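Comparing two grippers on a crate rim: quick setup

Posted by Nesrin Gezer, 2/20/18

Quick writeup, people keep asking how we run the Brillell vs Suvedel comparison. Same arm for both, same crate, same script. Only the jaws change.

What you need
Arm with wrist plate
Both grippers, screws bagged seperately
One plastic crate with a thick rim
Wrist camera
Hand controller, charged

Step 1. Mount the first gripper. Bolts finger tight, then cross pattern, then final torque. Don't skip the cross pattern. Umut skipped it in January and the jaws sat crooked for 12 runs, all thrown out.

Step 2. Zero the jaws. Open full, close full, open full. Write down the closed reading. If it moves more than 2 counts between closes, go back to step 1.

Step 3. Route the camera cable before you move anything. Leave slack at the wrist. Then turn the wrist all the way both directions, slow, hand near the stop.

Step 4. Jog to the crate. Come in from under the rim, stop short, then creep. Lowest speed setting. One person on the handheld, one person watching the jaws, and the watcher calls stop.
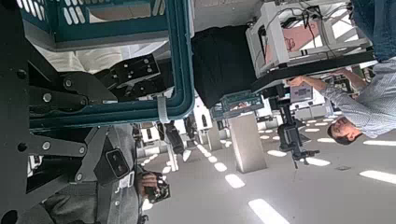
Jaws up at the rim of the teal crate, seen from the wrist camera.

Step 5. Close, hold, lift. Log grip or slip, nothing else. No "sort of". Lower all the way before opening.

Step 6. Repeat. We do 200 lifts per gripper, break at the halfway mark to recheck bolts. Then swap grippers and start over from step 1. Yes the zeroing too.

Notes
Brillell closes faster but the log shows more slips on the rounded rim. Suvedel is slow, holds better, and its a pain to mount. Recep wants longer pads on the Brillell, will try.

Controller firmware: we're on 718. Older one drops the hold command if you let go of the trigger too early. Update first.

Save the wrist video with the log, same name on both files. Ask Gert for the log template.

Still to do: same test with a loaded crate.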